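Visit report: De Smet chocolate works, open day, 25 August 2024

The tour began in the roasting hall. Beans arrive in sacks from Grusosix and are roasted in batches of 100 kg. The nibs are then ground in two passes before conching. 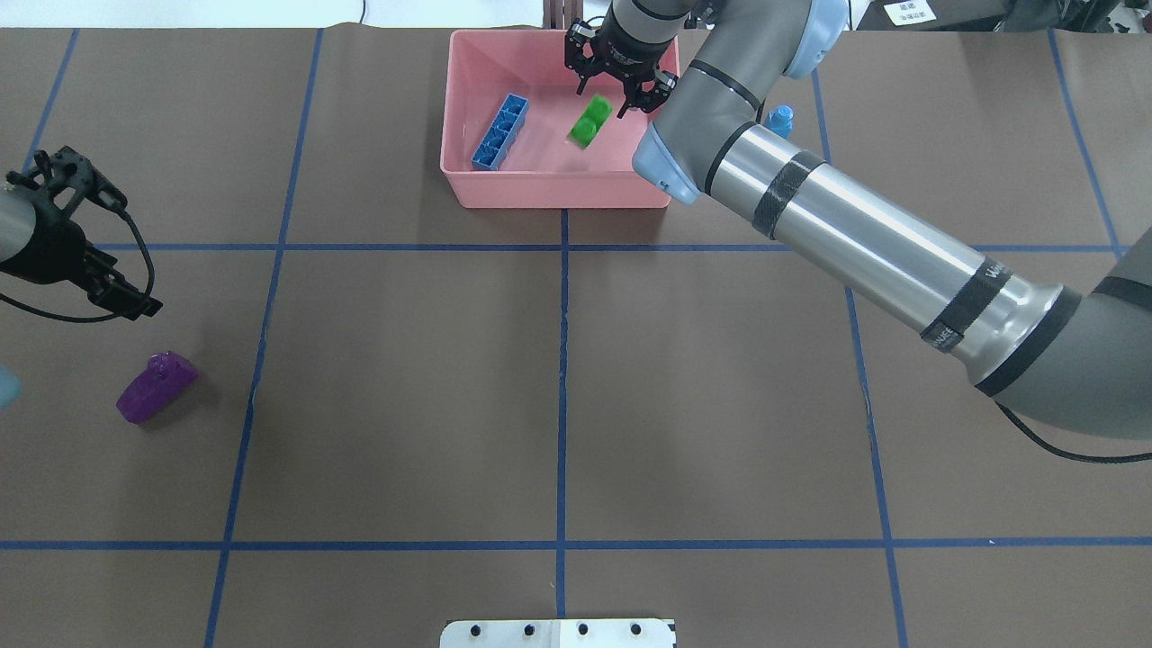

Conching for the milk recipe takes 6 hours. The dark recipe stays in longer, but the guide gave no figure.

Tempering and molding

Both are done on a Demex line installed last November. Output is 1,000 blocks per shift. Two-layer blocks go through the cooling tunnel twice, white layer first.

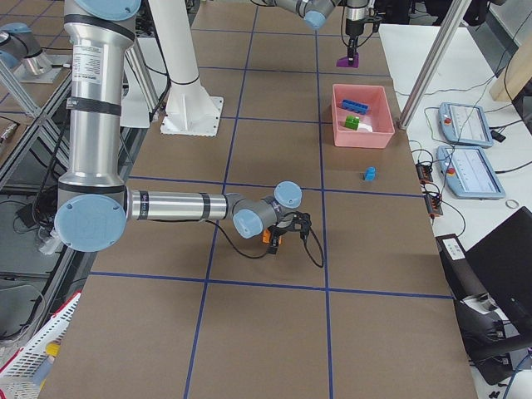 Tasting

Visitors got three samples. The 403 bar, a plain milk, was sweet with a short finish. The Jarell dark had a clean snap and some smoke in the aftertaste. The hazelnut was slightly grainy.
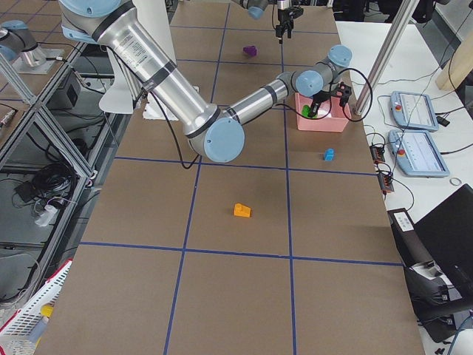 Shop and access

Seconds are sold by weight at the gate, cash or card. Parking is behind the warehouse. Hairnets are supplied; closed shoes are required.

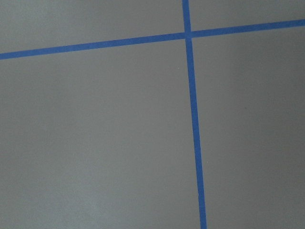

Blue tape on a gray surface, De Smet open day

The next open day is in November. Booking is by phone only.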